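About the Vosska Equipment Planning Office

The Vosska Equipment Planning Office helps schools, training centers and small manufacturers decide what automation equipment to buy, when to buy it and how to pay for it over its working life. We do not sell robots, and we accept no commission from those who do. Our fees are set out in writing before any work begins.

The office began as the purchasing desk of the Adent Technical Institute, where it handled orders for the teaching laboratories. Other institutions began to ask for copies of its budget sheets, and in time the desk became a separate unit with its own staff and accounts. We remain on the Adent campus, on the ground floor of the Chukwu Building, next to the simulation laboratory.

What we do

Most clients come to us with a piece of equipment already in mind. We ask them to set it aside for a short time and to list the tasks they expect it to carry out, the hours it will run and the people who will look after it. From that list we prepare a needs statement, a draft budget and a purchasing calendar. The needs statement is usually four pages long. It is written so that a board member with no technical background can read it and vote on it.

A budget prepared by this office covers the purchase price, delivery, floor work, electrical work, safety review, staff training, spare parts, software renewals and removal at the end of service. Grippers and hands are entered on a separate line from the arm, as they wear at a different rate and are often replaced sooner. We also enter a line for work surfaces, fixtures and everyday test items. These are small sums, but they are often left out of first drafts and then taken from the training budget.

Our record to date

We have completed 358 equipment plans. Of these, 46 ended with a recommendation to delay the purchase, and we regard those plans as work properly done. A standard plan takes 90 days from the first meeting to the final report. Clients pay 50 percent of the fee at the start and the balance on delivery.

Planning in simulation

Before a client commits funds to a two-arm station, we build the proposed work area in software and try the tasks there. A simulated station allows us to compare reach, table size and the placement of common objects at low cost. Household and kitchen layouts are requested often, mainly by schools with service robotics courses – a cutting board, a wire basket and a mat can raise most of the questions about spacing that a planning team needs to settle.

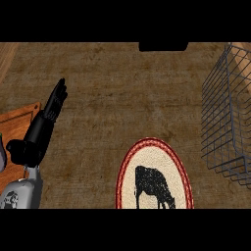
Skolton wrote to us that the simulation stage had changed the order of its spending, with the money for a second station held back a year and put into training for the staff of the first. The same letter asked that we state more plainly what simulation leaves out, and we have since added a page on this to every report. It covers cable routing, noise, floor loading and the time needed for repairs.

Working with us

Requests for planning support are accepted throughout the year. Institutions with a fixed budget cycle should write to us by October if they wish to have a report in hand for spring approval. Please include a floor plan, the name of the department responsible and any quotations already received – these will be kept confidential and returned on request.

Site visits are held on weekdays. The simulation laboratory is also open to clients on the first Saturday of each month, by appointment through the front desk of the Chukwu Building.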